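Oficina > Cadernos > Bancada dos arranjos
Imprimir | Enviar por e-mail

2024-08-08

Hoje foi dia de flores artificiais, e eu já ando a sonhar com pétalas de tecido e arames. Fica aqui o que se fez, para quem pegar na bancada a seguir (e para mim, que me esqueço de tudo em dois dias).

Comecei por abrir a encomenda da Plekura. Vieram 32 hastes e eu contava com mais, mas fui ver a nota e o engano foi meu, pedi mal em abril e depois copiei o pedido sem olhar. Paciência. Chegam para os ramos pequenos e para dois grandes, e o resto vai buscar-se às caixas antigas da Alemneh, que continuam na prateleira de cima com a etiqueta ao contrário. A referência da encomenda acaba em 1379, caso alguém precise de reclamar de alguma coisa. Eu não reclamei de nada.

As hastes vêm todas dobradas ao meio por causa da caixa, portanto a primeira hora foi endireitar caules. Experimentei com o secador no mínimo, como o Nahom Admasu sugeriu na semana passada, e resulta bem nos caules grossos. Nos finos não, ficam moles e depois tombam com o peso da flor. Nesses prefiro dobrar à mão, devagarinho, um pouco de cada vez. Estraguei uma haste a descobrir isto, está no frasco das peças soltas, aproveitem as folhas!

Os girassóis são os que mais gosto de montar – e os que mais trabalho dão. As cabeças são pesadas e, se ficam todas à mesma altura, o ramo parece uma parede. O que tem funcionado: pôr uma mais baixa à frente, as outras a subir por trás, e deixar as flores amarelas pequenas e os botões a espreitar pelos lados. Uma folha larga no alto, bem direita, dá logo outra altura ao conjunto. Cortei os caules a cerca de 50 cm nos ramos grandes e continuo a achar comprido, para a próxima corto menos generosamente. Corta-se sempre mais um bocadinho depois, o contrário é que não dá.

Quanto às fitas: a verde da Zutum descola passado um bocado, sobretudo se a apertamos pouco. Passei para arame fino por baixo e fita por cima, só para esconder. Fica mais duro de apertar, mas os caules deixam de rodar uns contra os outros quando se pega no molho. O Nahom acha que o arame se nota. Eu acho que ninguém vai espreitar ali para baixo, mas ficámos de ver os dois lado a lado com boa luz.

Os cestos de plástico creme servem bem para ter os ramos à mão enquanto se trabalha. Convém não enfiar as flores à força, que as folhas de baixo viram e depois é um castigo para as pôr no sítio. Pegar sempre pelos caules, juntos, e levantar a direito.

Falta fazer:
– encomendar mais hastes (desta vez conto-as antes!)
– perguntar à Trinidar se ainda têm a espuma mais densa
– limpar a cola seca do alicate pequeno
– passar a etiqueta da Alemneh para o lado certo 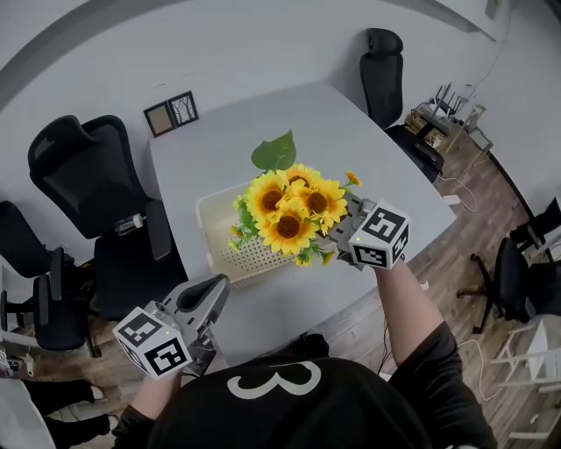

O alicate grande ficou na segunda gaveta, junto com o rolo de arame já começado. Amanhã pego nos ramos pequenos logo de manhã e, se sobrar tempo, trato da prateleira.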